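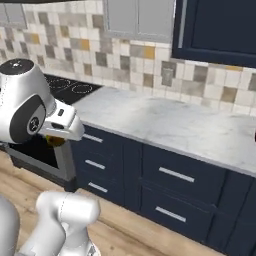

Looking After a Kitchen Arm: What I Do Before, During and After

2 Jan 2019
By the Trovport workbench page

I get more mail about arm upkeep than about knives and cutting boards put together, so let's do the whole routine in one go. My own setup is a Zanell arm with an Esuto two-finger gripper, and I build and check every layout in the simulated kitchen first, then carry it over to the real counter. If yours is a different make, most of it still applies (bolt sizes won't, so look those up).

Start with the model kitchen. I know it's tempting to skip straight to the hardware, but moving a cabinet on a screen costs you a mouse click and moving one in real life costs you a Saturday and a wall anchor. Measure your real counter height with a tape at both ends. Mine drops a little toward the window, and I'd typed in the tall end for both, which meant the arm thought it had clearance it didn't have. I found that out with a spatula.

Drawer handles next. Put every one of them in, even on drawers the arm will never open. A bar handle sticks out further than you think, and the elbow will find it. I jog the arm slowly past the drawers with the hand at its lowest working height and watch for the shell brushing anything. If it overlaps on the screen, go look from another angle before you panic, as half the time it's only the viewpoint. The other half, move the base.

Moving the base is the fix people avoid and it's nearly always the right one. I spent most of October fiddling with joint limits to get one decent reach over the cooktop, and then I slid the base 3 inches to the right and everything I'd been fighting went away! All those limits had to go back to where they started, of course. So write down the numbers you began with. I keep mine on masking tape inside a cabinet door.

Now the gripper, where I'd spend the most time if I only had an hour.

Close the fingers all the way and look straight down between them. You want the gap to be the same from top to bottom. If it's wider at the tips, the pads are worn or one finger is seated crooked. On the Esuto you loosen the 2 screws at the root of the finger, push it flat with your thumb, and snug them back up a little at a time, going back and forth. Don't crank one down and then do the other, or you'll be right back where you were.

Then pick your view. I like looking down past the fingertips, close in, with the fingers partly open and whatever I'm picking from just ahead of them. From there you can see straight off whether the rim of a tray is going to catch a finger on the way down. 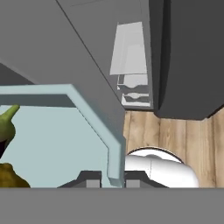
Fingers near the corner of the blue tray, with the food over at the far left.

Tray rims deserve a word. A raised rim is great for keeping a pepper from rolling off and terrible for a gripper with wide shoulders. Tips go in fine, shoulders land on the edge, and you get an error or a flipped tray. Three ways I deal with it: come in over the middle and never over a corner, put the food in with a bit of room between it and the wall, or use a shallower tray. I do the last one most often because I'm lazy.

Lumpy food is harder than smooth food. For anything with an uneven surface I slow the closing speed down to 40 percent and let the pads settle before lifting. A long vegetable with a stem I take across the body, stem pointing away from the hand, otherwise the stem rides up over the pad and the whole thing swivels.

Keep the floor in the model too. I left mine out for ages to make things run faster, and then had no idea the lower segment was swinging through where the boards are. Put the floor in, put the big appliances in, and leave the light fixtures for last.

Cleaning on the real one: a barely damp cloth on the shell, always wiped away from the joints. Seams collect flour like you wouldn't believe. An old soft toothbrush, dry, gets it out. Please don't spray anything directly at a joint, spray the cloth. The pads come off for washing, and dish soap is fine. Let them dry overnight before they go back on. I've put them on wet and spent a whole morning chasing a slipping grip that I blamed on the software.

Cables I check every 3 weeks. Bend the wrist to both ends of its travel and see whether the cable goes tight at either one. It should have slack left over. If it's tight, undo the clip closest to the wrist and feed an inch through. Ahuja makes a reusable clip that opens with a fingernail, and I've swapped all of mine over to those.

One last thing on spares. Buy finger pads in pairs and change them in pairs, even when one still looks good. Mixing a new one with an old one throws the center off, and then you'll be back in the settings nudging every pickup point sideways. The old pads go in my junk drawer, and I've used a couple under a wobbly cutting board.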